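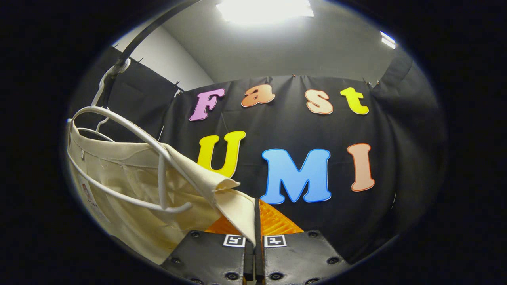 Leonidas Liapis

Last updated June 2026

Leonidas Liapis is a Canadian screenwriter and director best known for the prison drama Cudside and the two-part television film The Antoniadis Brothers. He has also worked as a script editor and as an occasional actor in his own productions.

Early life

Liapis grew up in Brondstead, where his parents ran a bakery. He was the youngest of four children. He has said in interviews that he saw few films before his teens, as the town's only theatre had closed, and that he learned to write dialogue by listening to radio plays with his grandmother. He studied history at university and left one term before finishing his degree.

Career

His first paid work was as a script reader for a small production company, Rustetti Pictures. He stayed there for eight years, the last three as a story editor, and rewrote parts of several features without credit.

Cudside, his first produced screenplay, takes place over one night in a county jail during a flood. It was shot in 19 days in a former grain warehouse. Liapis had not planned to direct, but took over when the original director left to finish another project. The finished film runs 143 minutes. A shorter version was prepared for television and he asked for his name to be taken off it. Reviews were mixed on release, though the film later found an audience through repertory screenings.

The Antoniadis Brothers followed. It tells the story of two fishermen who fall out over the sale of a boat, and was filmed in Greek and English. Some 300 local residents appeared as extras in the wedding sequence. The second part was delayed until September after a labour dispute at the sound studio.

He returned to Rustetti Pictures to write The Salt Ledger, a comedy about a bankrupt theatre company. It was his least successful film and played in only a few cities.

Style

Liapis favours long takes and rarely uses music outside the opening and closing credits. Most of his scripts are set in one or two locations. He writes his first drafts by hand.

Personal life

He married the costume designer of Cudside in the year after its release. They have two daughters and live outside Brondstead. His papers, including the handwritten drafts of Cudside, are held by the town library.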